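Wednesday evening, kettle on, and I've finally typed up our house rules for simulated rooms. I've been promising Kayode Okoro I'd do this since September (sorry, Kayode!). They started as scribbles on the back of a Burkus delivery note, and by the end there were 30 of them, so I've been ruthless and cut it down to 4.

Rule one is boring and I love it: every room gets a seed number and a plain-text note of what was put in it. Donora has 3,520 rooms now and 65 of them still have no note. Guess who's doing those at the weekend. 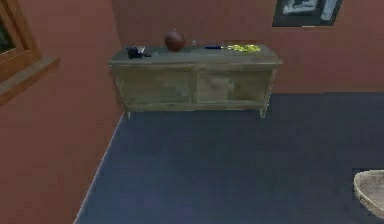
Rule two is the one we argue over, and it's to do with naming things. An object's name in the task list has to be something a person could pick out from the room view without opening the files. The ball on the sideboard is easy, call it "brown ball" and move on. The blue pen or marker touching that yellow-green crumpled thing is fine too, as long as we don't get clever and write "the thing by the bag". But the tiny pale bit next to the ball? I can't tell what it is at that size, so under our rule it doesn't get to be a target. Skerudden does it the other way round and names everything straight from the files, and we've had some lively phone calls!

Rule three: change one thing at a time. Move the objects or change the lighting, never both in the same batch.

Rule four is Kayode's – whoever builds a room doesn't check it. I grumbled, then he found two of my mistakes before lunch. The Drakos set goes through all this next, and I've already bagged the checking.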